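Courses > Technology and Society > Unit 4 > Handout 3

Unit 4, Handout 3: Smart doorbells and the people who walk past them
Tutor: Finbarr Daly
Updated January 12, 2023

Last session dealt with recording in shops and cafés. This handout covers cameras fixed to private homes. Read it before the seminar and bring your notes on the Collado case.

1. What a doorbell camera collects

A typical model records video when it detects movement, and many record sound as well. The clip goes to the maker's servers and is kept for a set period, after which it is deleted unless the owner saves it. The Vovell doorbell used in our case keeps clips for 14 days by default. The owner can raise this to 100 days by paying for a plan.

Note the difference between the field of view and the trigger zone. The owner may set the trigger zone to the front path only, but once recording starts the camera takes in everything it can see, including the pavement and the house opposite.

2. The Collado case

Collado is a street of terraced houses in Zastivton. In August a resident fitted a doorbell facing a shared passage. The neighbour across the passage objected on two grounds:

- her front door was in view whenever the camera was recording
- the microphone picked up conversations on her step, nearly 12 metres away

The owner offered to mask part of the picture. He would not turn off the sound — he said it was the reason he had bought the device. The neighbour did not accept the offer.

For the seminar, decide which of the two complaints is the stronger and why. Most groups start with the video. Look at the sound first.

3. Terms to know

Bystander: a person recorded who has no relationship with the owner or the maker.
Privacy mask: a blacked-out area of the picture, set by the owner.
Retention: how long a recording is kept.
Household use: recording for purely personal purposes. Whether this still applies once the camera covers a public path is the main question in section 2.

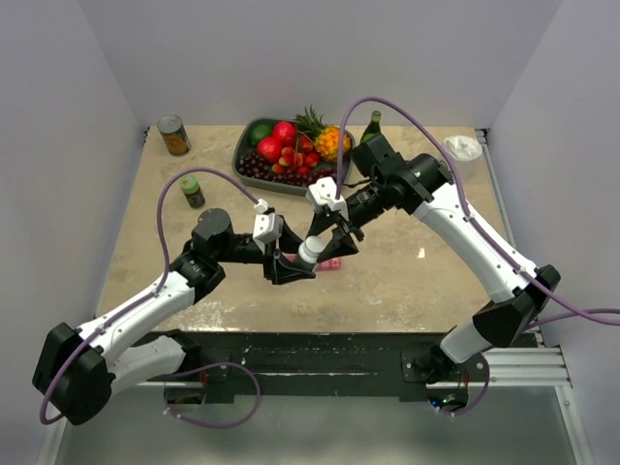

Two robot arms with their grippers at a small bottle.

4. Written task

Write a notice of one side of A4 that a doorbell owner could give to neighbours. It should state what is recorded, how long it is kept and how to ask for a copy. Use everyday words. The task carries 20 marks, and spelling is not assessed.

Hand it in at the Tresitz Building office or upload it to the course page. Late work needs a signed form.

Next handout: number plate cameras in private car parks.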